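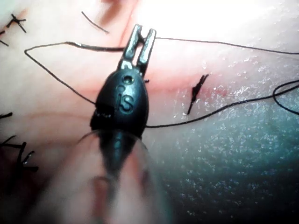
Kolo Skills Center, Tue 9 August

Robot room walk-through: instrument and suturing checklist, with comments

Checked by Orvokki Leinonen, with Florian Gilbert on the console side. Copies to Valentyna Karpenko and the evening team.

Hello everyone, and thank you for leaving the room in such good shape for us. I know a checklist is not what anybody hopes to find in their tray after a long week, but I do read all your penciled notes and a good many of the comments below began with one of them. Items are marked OK, OK with comment, or FIX. A FIX is no reflection on whoever was on shift, so please don't take it to heart!

SECTION A – BEFORE THE ARMS ARE DOCKED

A1. Cart brakes set and tested by hand. OK.

A2. Emergency stop reachable from the bedside stool without standing up. FIX. Florian could reach it and I could not, and I'm the one with the shorter arms, so I'm the one we should plan for. Move the stool to the other side of the cart and put fresh tape on the floor where it goes.

A3. Power and video cables off the walking path. OK with comment. The covers are down, but the one nearest the door has started to curl at the corner. It will last until the new ones come from Mansour, as long as we all lift our feet.

A4. Start-up self-test finished and the result written in the book. OK. Lovely clear handwriting this month, whoever you are.

SECTION B – INSTRUMENTS

B1. Jaws open and close fully, and the two tips meet evenly. OK. Check this at the bedside first and then again under the scope, where a small misalignment is much easier to spot.

B2. Wrist housing free of chips, cracks and lifted edges. OK with comment. Please look all the way around, seam included. Thread will find any rough edge there is, and a strand lying along the side of the housing, as happens all the time in the middle of a closure, can fray on it.

B3. Use count read from the console and copied to the log. FIX. Two lines in the log were blank. The console keeps its own count, I know, but our rule asks for both, and Tincuța Roman will ask me about it in December if I don't ask you now.

B4. Spare needle driver opened only on request. OK.

SECTION C – SUTURING UNDER THE SCOPE

C1. Jaw tips in view whenever they are moving. OK. If you lose sight of them, stop, find them with the camera, and then carry on. I would much sooner wait for you than hurry you.

C2. Loops of thread kept where the operator can see them. OK with comment. A wide loop out to one side of the instrument is fine while you work, but know which strand is which before you pull. Black thread against pink tissue is kind to the eyes in good light and a good deal less kind in the shadowed corners, where older knots and their tails can look like one dark tangle. Turn the scope a little and look again.

C3. Tension judged by eye. OK. Most of you will have heard me on this subject already – watch the tissue and watch the thread, and draw up slowly. If you see the tissue bunch or blanch, ease off.

C4. Tails trimmed short and evenly, and loose cut ends picked up before the next stitch is placed. OK with comment. I'd like the pick-up said out loud, "end out," so that the bedside person can write it down. Ritva Räsänen's group has done it this way for years and it soon feels natural.

C5. Glare from wet surfaces. OK with comment. Bring the light down a step before you move the scope closer. Bright speckle can hide a fine strand completely, and so can a washed-out patch at the top of the view.

SECTION D – CLOSING UP

D1. Jaws empty and wrist straight before any instrument is withdrawn. OK.

D2. Needles and cut ends tallied by two people. FIX. The sheet was signed twice in the same pen by the same person. Two people, please, even when it's late.

D3. Arms stowed, drapes in the right bin, book signed. OK.

TO DO

A2, stool and tape: Florian
B3, blank lines in the log: evening team, with Valentyna
D2, new tally sheet with two separate boxes: me

The new tally sheets will be in the top drawer under the Dovis monitor. Use up the old ones for scrap.

Orvokki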